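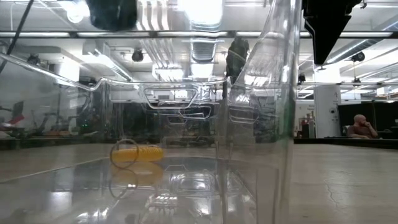 Page last changed: January, 16:28

Rudport releases Hullatance 3 for clear plastic and shiny surfaces

Rudport has released version 3 of Hullatance, its perception and planning software for robot arms. The new version is meant for work with see-through objects such as plastic tubs and cylinders, which depth cameras often miss or put in the wrong place.

Hullatance 3 looks for the bright edges and highlights on clear plastic and builds a rough outline from them. It also checks for mirror images in glossy tabletops, so that a yellow ring and its reflection are treated as one object. Where the software is unsure, the planner keeps the gripper higher and asks for another view.

The release was tested over 61 set-ups at the company's Stardale workshop, with room lighting left as it was.

"Bright ceiling lights show up in the walls of a clear container, and our old version took them for solid parts," said Anum Arain, head of perception. "We spent most of our time on that."

Planning has been changed too. Users can now set a no-go margin for each object – until now there was one margin for the whole table.

Hullatance 3 is a free update for current licence holders. Projects saved in version 2 will open, but camera calibration must be run again.

Press contact: Hammad Sandhu, Rudport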